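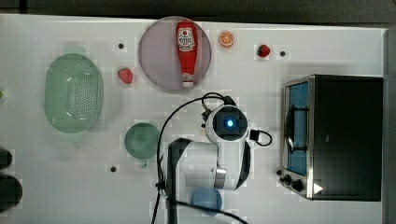 PRASTAVINE, 25/09/2019 — The Huttunen Tenants' Association has read the Pritix home storage study and is not convinced. Studer, which sells the Pritix decluttering plan, claims its customers "win back" 40 percent of their kitchen space. Of what space, and measured by whom? A green colander, a plate and a bottle of ketchup take up the same room whether or not you pay a monthly fee to list them.

The study polled 302 customers in May, all of them still paying. Those who had canceled were left out.

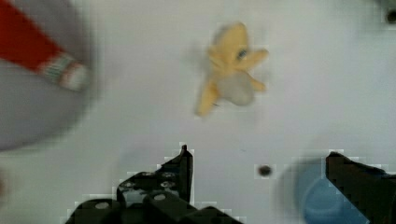 What we are asking for

"We'd like to see the full numbers before any landlord puts this on a rent bill," said Oda Granström, who chairs the association. "So far we have a brochure."

Studer has been asked to publish its survey questions. It has promised a reply within 11 days — we will see. 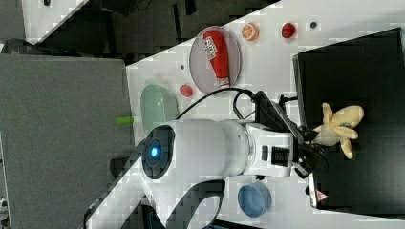
White arm with black gripper over a white tabletop. Photo: Jamie Kershaw

Press contact: Halvard Tangen, Huttunen Tenants' Association

Comments (2)

Hrvoje Hodžić
I tried the plan. Same cupboards, same mess, and now I get emails.

H. Westerberg
Did they ask anyone with kids?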